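Two Weeks With The Tazi Skernport, And Why The Strap Went In A Drawer

27/04/2019

I told myself I was done buying watches until the car was paid off, so naturally I spent my lunch break last month handing over my card for a Skernport.

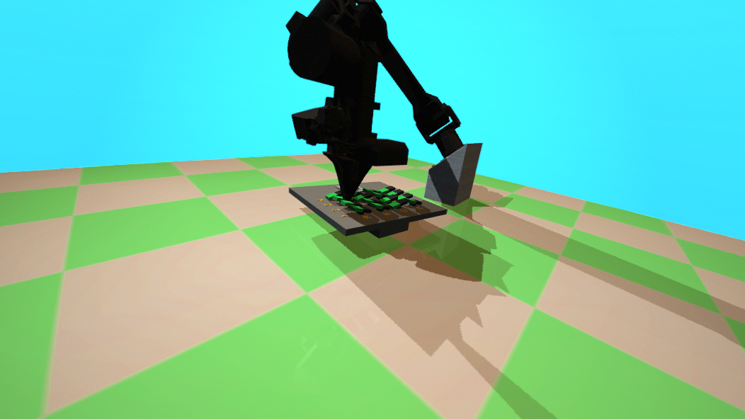 It's the hand-wound one, the cream dial with the small seconds down at six, and I'd been going back and forth on it since winter. My other everyday watch is an old quartz diver that I never think about, and I missed having something to wind in the morning while the coffee drips. Silly reason to spend $513, but there you go!

Tazi sells the thing in two versions, and the cheaper one has a solid back. I paid the extra for the window, looked through it a lot for three days, and have maybe turned it over twice since then. If you're on the fence, save your money and put it toward a strap, because you're going to want one.

Oh, the strap. It comes on this thick brown leather that's stiff as a cereal box, and the holes are spaced so that my wrist falls exactly between two of them. Too tight by lunch, sliding around by dinner. I gave it four days (I was trying to be fair) and then moved the watch to a gray canvas strap from Skikari that cost me $179 less than the one I really wanted. It's a completely different watch now. It sits flatter, it doesn't catch on my jacket, and the cream looks a bit less like something my grandfather would wear to a bank.

The winding is lovely. Small clicks, not much resistance, and the crown is big enough to get hold of even when my hands are cold. I've been getting a day and a half out of a full wind, maybe a little more. It runs fast, though – a few seconds a day, worse if I leave it crown up on the nightstand. Dial up seems to calm it down. Rachid Radwan wrote to me after my last post to say his does the same thing and he just sets it on the first of the month and forgets it, and I've decided to be as relaxed as Rachid.

Mine is number 2967, by the way, engraved in tiny letters between the lugs. I have no idea how many they've made.

Things I don't love: the lume is basically decoration. I woke up at some awful hour last week, looked at my wrist and saw nothing at all, then had to find my phone anyway. And the hands are polished so brightly that in direct sun they disappear into the dial if you catch them at the wrong angle. Ju-won Pyo says that's the charm of it. Ju-won also wears a pocket watch to barbecues, so take that how you like.

Someone going by Anon asked in the comments if it works under a shirt cuff. Yes, easily, once the original strap is off. With it on, I had to leave the button undone.

I'm taking it on a trip in May, so it'll get some proper walking around and probably its first scratch. I'll leave the quartz at home this time – or maybe toss it in the bag, I haven't decided.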